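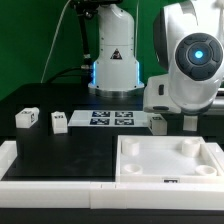
The cell on the second bench, set out for the cube routine.

They put the new cell where the packing bench had been, next to the window that didn't open. Ammann sent two fitters and they were gone by dinner. The column was bolted down by then, and the lights on its sides had come on blue.

I had been at the Fundus works for a long time, all of it on small parts. We made housings for Ternex and a few other firms, and before a housing went out somebody had to pick it up, look at it, turn it over and set it in a tray. I was one of the ones who did that. On a good shift I got through 500. The whole line together did 3,000 when nobody was off sick.

The manager gave us a talk in the canteen. She said no one would lose their place before the spring. A man from the night shift asked what happened in the spring and she said that would depend on the orders. Then there was tea.

My job for the first month was to teach it. That was the word they used. What I did was put white cubes on a black table. The cubes had patterns printed on them so it could tell which way up they were. I put them down, stood behind the line, pressed the button and wrote on the sheet. Then I moved them and did it again. The trainer from Ammann said to put them down badly, the way a tired person would. I said I could manage that.

I kept the sheets in a blue folder. Most of the entries were one word. Picked. Missed. Picked. Dropped. In the second week there was a run of 77 without a miss and the trainer took a copy of the page to send to his office. He bought me a bun from the van.

The women on the line didn't say much to me that week. I'd sat with the same four at break since before the canteen was painted, and now when I came over they'd be talking about something that had just finished. One of them asked me if I was on more money. I wasn't. I told her so and she said, "Well, more fool you, then."

I thought about that on the bus. I could have gone slow. I could have written Missed where it was Picked, and I did once, to see how it felt. The next morning I crossed it out and put it right, and initialled it as you're supposed to.

At home my husband wanted to know what it looked like. I said it was white and it had a round face with a light in the middle. He asked if it was fast. I said no, it was slower than me, but it didn't stop for break.

The notice went up on 25 November 2022. It was one page on the board by the clocks. From the new year there would be two people on small parts where there had been nine. The rest could move to Gendico, across the estate, which did labels and wanted people for the late shift, or they could take the payment. There was a number to ring. My name was one of the two.

I went back to the cell and did my afternoon. The arm went down for a cube, came up with it and put it where it should go. I wrote Picked.

Near the end of the shift the woman who had asked about the money came and stood at the rail. She had her coat on. She watched it do three or four.

"It doesn't look at them," she said.

"It reads the pattern."

"I mean for scratches."

"That's a different machine," I said. "That one's coming in the summer."

She nodded. She was 60 that week, I remembered then, and there had been a card going round that I hadn't been asked to sign. She said she'd take the payment. Her sister had a caravan near the coast and they'd talked about it before. I told her it sounded nice, and she said it was damp.

She asked if she could have a go, so I showed her where to stand and which button it was. She picked up a cube, turned it over in her fingers as we always did with the housings, looked at each side of it, and put it down on the table square and straight.

"Crooked," I said. "You've got to put it down crooked."

She pushed it with one finger until it was off the line, and pressed the button.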